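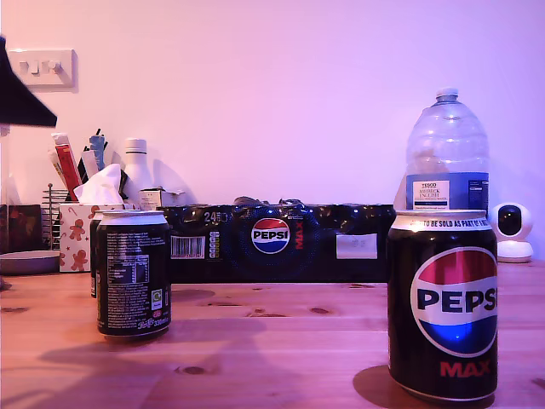 Ticket: Part of a multipack delivery missing, cans arrived warm and dented
Opened by: Sarita Sisodia, office supplies, second floor
Supplier: Planden
Status: Open, waiting for supplier

Hello,

I write again about the drinks for the meeting room. We ordered two multipacks of 24 cans of Pepsi Max, 330 ml, and still water in large bottles. The water is complete. From the cans we received only one box, and its top edge is slightly torn open.

What I checked until now:

1. Delivery note. It says two boxes. The driver left at 8:40 and I signed before I looked under the water. This was my mistake, I know.

2. Store room. I looked on all the shelves and also behind the paper. No second box.

3. Reception. They keep parcels for Ndlovu on the same cart as ours, so I called them. They have only toner.

4. Cans. Five have a dent near the bottom. They do not leak, but I do not want to give them to guests. I put them in a bag with your order number on it.

Reply from Planden, 11:15
Thank you for your message. Please confirm the text on the rim of the can, and if the label on the box is still there.

My answer, 11:50
On the white band I can read "TO BE SOLD AS PART OF", the rest I can not read well. The small white label is still on the box, toward the right end. I did not remove anything.

Reply from Planden, 14:05
The second box was scanned at our depot in Urnonel. We will check if it went out on the wrong van. Would you accept a credit?

My answer, 14:30
I prefer the drinks – we have a training for 80 people at the end of May and I ordered exactly for the first morning. If the box can not come in two working days, then please make the credit for the full box and also for the five dented cans.

One more question. Our standing order still shows 200 paper cups each month. In April I asked to change it to 400 and I got no confirmation. Please look at this in the same ticket, if it is possible.

Regards,
Sarita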